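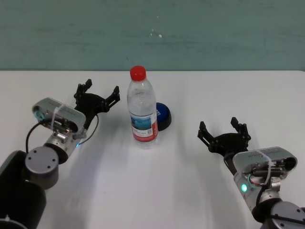 On entend deux bruits secs, on pense à une voiture, et c'est seulement le lendemain, en lisant le journal, qu'on apprend que c'étaient des tirs, nous a répondu une habitante de Pudthorpe au début de son entretien. Cette remarque revient sous diverses formes dans le corpus. Elle pose une difficulté de méthode que nous voulons traiter avant de présenter les résultats : à partir de quel moment un souvenir de l'événement est-il déjà un souvenir de l'article ?

01/11/2024
Par l'équipe du projet Gitenero

3. Corpus et méthode

3.1. Constitution du corpus

Le corpus rassemble 205 récits de riverains, recueillis à la suite de tirs d'arme à feu survenus sur la voie publique ou visant une habitation. Les récits viennent de deux secteurs, Pudthorpe et Drusar, qui ont été choisis pour leur couverture de presse très différente. À Pudthorpe, un titre local publie une brève dans les heures qui suivent l'intervention de la police. À Drusar, la plupart des faits ne donnent lieu à aucun article, ou bien à une seule mention dans un bilan mensuel.

Nous avons retenu 158 récits pour l'analyse. Les autres ont été écartés parce que la personne interrogée n'était pas présente dans le quartier au moment des faits, ou parce que la date de l'événement ne pouvait pas être établie avec certitude. Nous avons gardé les récits très courts. Une personne qui dit seulement avoir fermé ses volets donne aussi une information sur la manière dont elle a compris la situation.

La collecte a duré presque deux ans et s'est terminée en janvier. Les premiers entretiens ont été menés avec une grille assez fermée, que nous avons ensuite abandonnée. Elle demandait en premier lieu le nombre de coups entendus, et cette question orientait toute la suite du récit : les personnes cherchaient alors un chiffre, et le chiffre disponible était souvent celui du journal. Dans la grille définitive, la question du nombre vient en dernier et reste facultative.

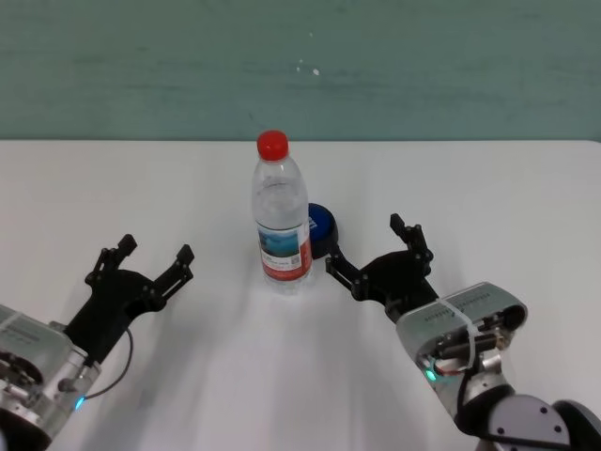

Cette modification a une conséquence pour la comparaison entre les deux secteurs. Les entretiens de Drusar ont commencé plus tard, et ils ont donc été conduits presque tous avec la seconde grille. Nous signalons dans les tableaux, chaque fois que cela est nécessaire, quelle version a été utilisée.

3.2. Codage des sources

Chaque récit a été découpé en énoncés, et chaque énoncé a reçu une étiquette de source. Nous distinguons ce que la personne déclare avoir perçu elle-même, ce qu'elle tient d'un voisin ou d'un membre de sa famille, et ce qu'elle attribue à la presse ou à la police. Une quatrième étiquette, « source non dite », s'applique lorsque le récit affirme un fait sans indiquer son origine. Nous avions d'abord pensé que cette catégorie resterait marginale. Elle est au contraire fréquente pour les véhicules : la couleur et le modèle sont donnés avec assurance, dans des termes proches de ceux du communiqué, sans que la personne précise si elle a vu la voiture.

Le codage suit les conventions d'Espinoza, l'outil d'annotation développé pour le projet, avec une adaptation. Les verbes comme « paraît-il » ou « il semble » n'y sont pas considérés comme des marques de source. Dans nos entretiens, ils le sont souvent – surtout quand ils apparaissent juste après le nom du journal – et nous les avons donc codés selon le contexte.

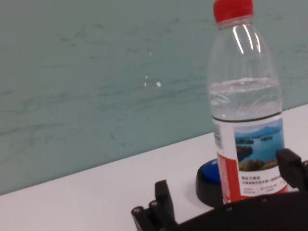 Figure 1. Bouteille d'eau en plastique transparent, bouchon rouge.

3.3. Limites

Les personnes blessées et leurs proches n'ont pas été sollicités. Ce choix répond à une exigence éthique, mais il a pour effet que le corpus représente un point de vue extérieur, celui des riverains. Il faut aussi noter que l'article de presse ne précède pas toujours la conversation entre voisins. Dans plusieurs récits de Pudthorpe, c'est le journal qui semble reprendre une rumeur déjà installée dans la rue, et la direction de l'emprunt ne peut pas être décidée à partir de l'entretien seul. Ces cas portent une étiquette double et sont examinés séparément dans la section 5.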